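Dendport water savings claim rests on thin numbers

21st January

The town of Dendport says its bathroom refit program will save each household up to 4,000 gallons of water a year. The figure comes from Plurari, the firm that wants the contract.

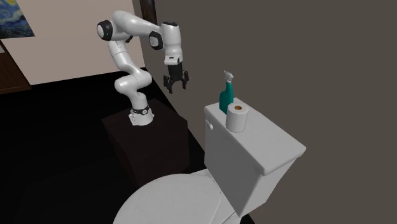 The program would offer residents $200 toward a low-flow toilet and shower head. Plurari has told the town that 2,211 homes qualify, but it has not said how it reached that number, and a request for the list was turned down last week.

Diarmuid Mac Mathúna, who runs the utilities office, called the savings estimate "solid and on the careful side." Asked whether anyone outside Plurari had checked it, he said a review was planned for June. The council is due to vote well before then.

Ruan Tshabalala, a plumber who has worked in the Halim district for years, has his doubts. "A lot of those houses already had their toilets changed," he said. "You can't save the same water twice."

A similar offer in nearby Giko closed early after few people applied. Town staff there never published meter readings from before and after the work, so there is no telling what it did for water use.

Dendport has not said whether it will publish its own readings. It did confirm that the $200 will be paid as a credit on water bills, and that renters will need a signed letter from their landlord to apply.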